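Workshop > Bench tips > Small robot arms

Notes from the Plendmont open day, July 15, 2018

Milan Vermeulen ran the arm demonstration at the Dijkstra bench. These points apply to any small printed arm at home.

Leave slack in the servo leads. A wide loop past each joint is better than a tight run – a stretched lead pulls out of its plug.

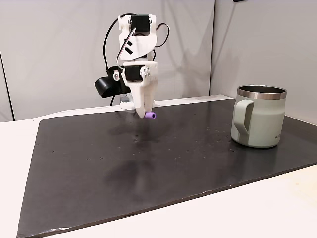 Gripper closed on a small purple piece, cable loops either side.

Check the bracket screws before each session. Printed plastic creeps under load, so tighten by hand and stop when the head seats.

Keep drinks off the mat. If drops do land on it, switch off, blot with a dry cloth and work from the arm outwards. Do not spray cleaner near the servos.

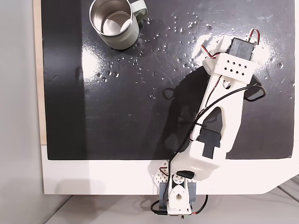

The arm from above, with droplets on the black surface and the base at the table edge.

Clamp the base before reaching far forward. Vermeulen allows 13 minutes of running, then 4 of rest – longer in a warm room. Printed spares are kept in a lidded box, away from the window.

Contact: Florex Workshop Pages | © 2018 | Back to top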